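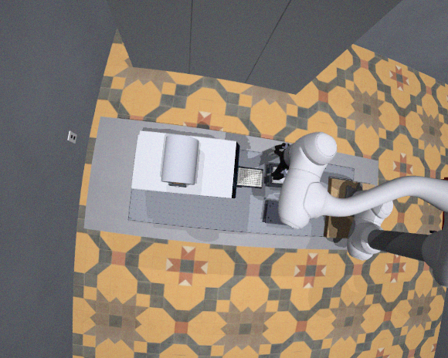
The table task in Jalus, viewed from overhead, with the gripper over the small container.

Jalus Classroom Edition review
Posted 6 Aug 2024

Rating: 4 out of 5

Our robotics club at Cuesta used Jalus through July to get ready for the simulation division of the Ekano student competition. I run the club and I also handle the computers, so this review covers both the teaching side and the installation. We paid for the license out of the club budget at the normal school price.

Jalus is made by Gallau. You get a physics simulator with a set of furnished rooms, a white robot arm with a black gripper, and a script editor. Students write the motions, press run, and watch the arm try them. The edition we bought also has a teacher panel that shows each student's saved runs.

Installation

Gallau says the program will run on ordinary school laptops. It does, if you turn off the soft shadows. With shadows on, our older machines dropped to a few frames per second and the fans never stopped. I would have liked a low-graphics setting on the first menu. It is two levels down, under Display, and it resets every time there is an update.

The license server was the worst part. It wants a port that our network blocks, and it took three emails to find out which one. Support was polite and gave me the right answer in the end.

What the students did

We had four students on the team, all of them new to arms. Two had done wheeled robots the year before. The rooms are more detailed than they need to be, down to outlet plates on the walls and a floor with patterned tiles in yellow-orange and rust red. The students liked that. One of them spent most of an afternoon looking for a way to change the tiles, and there isn't one.

We did most of our practice at the long gray table. A big white appliance takes up a good part of the left half, with a tray and a small square container next to it, so the arm has to work in a tight space. It sounds like a small thing, but it changed how the students wrote their code. Their first scripts went straight from the rest position to the target, and the gripper hit the side of the appliance. By the second week they were adding a waypoint above the table before every move down.

The fingers on the gripper are angular and have several joints, and the collision shapes follow them fairly closely. A script that is a little off in rotation will catch the rim of a container. Some of the team thought this was unfair. I thought it was good practice for Ekano, where a knocked-over object costs points.

Saved runs

Every attempt is logged with its script and a replay. At the end of the month the teacher panel listed 3864 runs for our team. A lot of those are the same script started again with one number changed, and you can see it in the list. I used the replays more than any other feature. You can stop at any point and move the camera, and the overhead view is the best one for showing a student where the wrist was pointing when things went wrong. From that angle the upper links hide some of the table, so we switched to the side view to check height.

The search in the log is weak. You can filter by student and by day, but not by result. Finding the last run that scored meant scrolling -- a lot of scrolling.

Things I would fix

The error messages are written for engineers. "IK residual exceeds bound" means nothing to a ninth grader. I ended up taping a sheet of translations to the wall.

The printed workbook is thin. The first unit is fine and the second assumes the students already know what a coordinate frame is. We stopped there and used my own notes for four sessions before going back to it.

Two students cannot work in the same room at once. Gallau lists this as planned. For a club it matters, and our team worked around it by passing one laptop back and forth.

Would I buy it again

Yes, and we have already renewed. The motions are believable, the team learned to plan a path before typing it, and nothing got broken on the way. I am taking off a point for the license server and the workbook. If your club has newer laptops and someone who can get a port opened, the setup should go faster than ours did. Ask Gallau for the trial first and run it on your slowest machine.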